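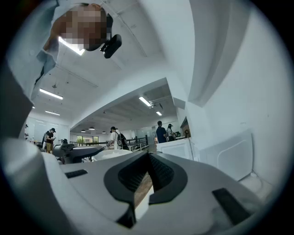
## Tipoki Opens Its Second Repair Counter in Plirport

**PLIRPORT, April 8, 2024** -- Hi, I'm Jolene Ormsby, and I get to share some news I've been sitting on since winter. Tipoki, the small-appliance repair shop I started at my kitchen table, is opening a second counter this month, right on Trenov Street in Plirport. Doors open at 7 in the morning, so you can drop off a dead toaster on your way to work and pick up a coffee next door while I write the ticket.

If you've been to our first shop, you know how we do things. You bring in the lamp, the mixer, the fan that makes that awful clicking noise, and we look at it while you stand there. The first look is free. If it's a loose wire or a worn-out plug, you'll probably go home with it the same day. If it needs a part, we call you with a price before we touch anything (and yes, we call, because I can't stand filling out online forms and I figure you can't either).

The new place used to be a shoe store, and it still has the long bench along the window where people tried on boots. I kept it! It's a great spot to sit while you wait, and the light there is lovely in the afternoon. Behind the counter we've put in four workbenches and a wall of drawers for parts. I labeled the drawers myself, and my handwriting is what it is, so please be kind.

We're also teaming up with Zoltero, the parts supplier we've bought from since our first year. They're keeping a shelf of common parts at the Trenov Street counter -- mixer gears, vacuum belts, coffee maker gaskets, cord sets -- and anybody can buy them over the counter, even if you plan to do the fix at home. I love it when people do the fix at home. Bring it in afterward and tell me how it went, especially if there are screws left over.

The question I get most is whether old things are worth fixing. My answer depends on the thing. A heavy stand mixer from your grandmother's kitchen, almost always. A cheap hair dryer with a melted handle, no, and I'll tell you so and point you to the recycling drop-off. I'd much prefer to lose the sale than charge you for something that'll quit again by summer.

### Opening offer

The first 500 repair tickets at the Trenov Street counter get $7 off labor. You don't need a coupon or a code. One ticket per household, please, and it can't be used on parts. The offer works for anything we normally take in, but microwaves and gas heaters are still off the list at both shops.

### Fix-it evenings

We'll run 2 fix-it evenings in April, both at the new counter. They're free, and you'll need to sign up at the register, as the room is pretty snug. The first one covers lamps and cords, and the second is all about vacuums, so wear something you don't mind getting dusty. Kids are welcome with a grown-up. We'll have the tools out, but if you've got a favorite screwdriver, bring it along.

### For the press

I'm happy to talk, show you the benches, or take apart your own broken blender for a story. Mornings are best, before the line gets long. Ask for me at the Trenov Street counter, or leave a note at the first shop and I'll call you back.

Jolene Ormsby
Owner, Tipoki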